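Search this site
Search
Enter keyword

On Keeping a Work Table Clear: Notes on the Small Blue Basket

The reorganization of the workroom at my residence was undertaken in November and has now reached a stage at which it may properly be reported. Readers who have followed these pages for some time will recall that the room serves several purposes: correspondence, mending, the wrapping of parcels and the occasional repair of small household articles. All of these are carried out on a single white table. The condition of that table has been the subject of two earlier entries, neither of them encouraging.

The table was purchased secondhand from Stekance, an office furnisher that was closing its showroom at the time. It has given satisfactory service. The difficulty lay entirely in what was allowed to accumulate on it. At the beginning of the present exercise I removed every article and placed each one on a bedsheet on the floor. The total was 71 articles, excluding paper. Of these, 39 had no connection with any work in progress. They included three tape measures, a door handle belonging to a door that has since been replaced, and the instruction booklet for a Trarner steam iron that was given away before we moved.

It was decided that the table should be governed by one rule. When no work is being done, the surface may hold a single container and nothing further. Whatever does not fit in the container is to be returned to the cabinet.

The selection of the container required more time than had been allotted. A drawer organizer was considered first and rejected on account of its width. A ceramic mug followed, and was found to be too deep for pins and too narrow for a reel of thread. A tin with a lid was in use for nearly 6 weeks. The lid was invariably placed on the table while the tin was open, and so it became a second article on the surface, in plain breach of the rule. The tin has been transferred to the kitchen, where it holds tea.

The container finally adopted is a small open box with a woven look, turquoise blue, and of a plain cubic form. I found it at Plaretti, on the lower shelf by the gift wrap, and bought it without any particular plan. It was empty on my bookcase through most of the summer. I regret that it was not considered sooner.

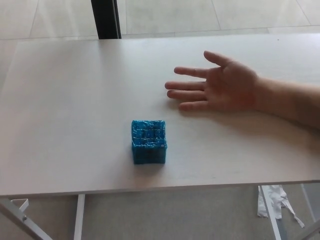 Reading time: 4 minutes

The position of the basket was settled by trial. Placed at the far edge, it was out of comfortable reach from the chair. Placed at the near edge, it was struck by the sleeve whenever a sheet of wrapping paper was unrolled. A position slightly left of center has proved the most acceptable. A hand laid flat on the right half of the table leaves a clear stretch of surface before the box is reached, and I have adopted that stretch as the working minimum. Should the space between hand and basket become occupied by anything at all, the table is considered due for clearing.

I should add a word on the color. The previous containers were white, gray or clear, having been chosen to match the table, and they were consequently overlooked. Articles were set down beside them as though they were not present. The blue is bright enough that one notices it on entering the room, and there is some benefit in being reminded of the rule before sitting down. Members of this household who are not otherwise interested in the arrangement have been observed to respect it.

The matter of the surface itself also requires comment. A white top with a matte finish is forgiving of daylight and of lamps, and thread of almost any color is easily found on it. It does not conceal smudges. Faint marks and small scuffs are visible once the clutter has been removed, and I was at first inclined to treat them as a fault to be corrected. Two afternoons were spent on this. Warm water with a little dish soap removed a portion of the marks. A paste cleaner recommended by a relative removed nothing further and left a dull patch near the back, which I have decided to leave alone. The remaining scuffs are the result of ordinary use and will be permitted to stay.

The following procedure is now observed at the close of each session:

Tools are returned to the cabinet first, beginning with scissors and blades.
Thread, pins in their case, and the short ruler are offered to the basket.
Paper is filed, or placed in the recycling.
The table is wiped with a damp cloth, including the area beneath the basket.

The third item remains the weakest. Paper is the one category for which the basket offers no assistance, and I have not yet identified a suitable arrangement. A Fröhlich letter tray was tried on the windowsill and was full within a short time. The contents were sorted last week and found to consist chiefly of envelopes that had been kept for the return address. I would be glad to hear from readers who have managed this better — particularly those who work in a room without a desk drawer.

Certain objections to the single-container rule have been raised at home, and it is only fair that they be recorded. It has been pointed out that a large project cannot be put away every evening, and that a quilt top, once laid out, ought to stay laid out. This is accepted. For work of that kind the rule is suspended, and the basket is moved to the bookcase until the piece is finished. It has also been suggested that a second basket of the same type would double the capacity of the system. This proposal was declined.

As to cost, the exercise has been modest. The basket was inexpensive, the cloths were already in the house, and the cabinet required only a new shelf pin. The considerable expense was in time, most of it consumed by the initial sorting and by the search for a home for the tape measures. One is now in the car, one is in the kitchen, and one is in the cabinet where it belongs.

A further entry will address the cabinet, the doors of which do not presently close.

Share this post
14 shares

3 comments

quiltedcorner
We have had the same argument over here about a second basket. I gave in and both of them were full by the weekend. Hold firm.

Marblehill Reader
For the paper: I use a hanging file on the back of the door. It is not pretty but it fills slowly, and you see it every time you leave the room.

threadbare_but_trying
Did you try baking soda on the scuffs? It worked on my kitchen counter. Looking forward to the cabinet post, mine doesn't close either.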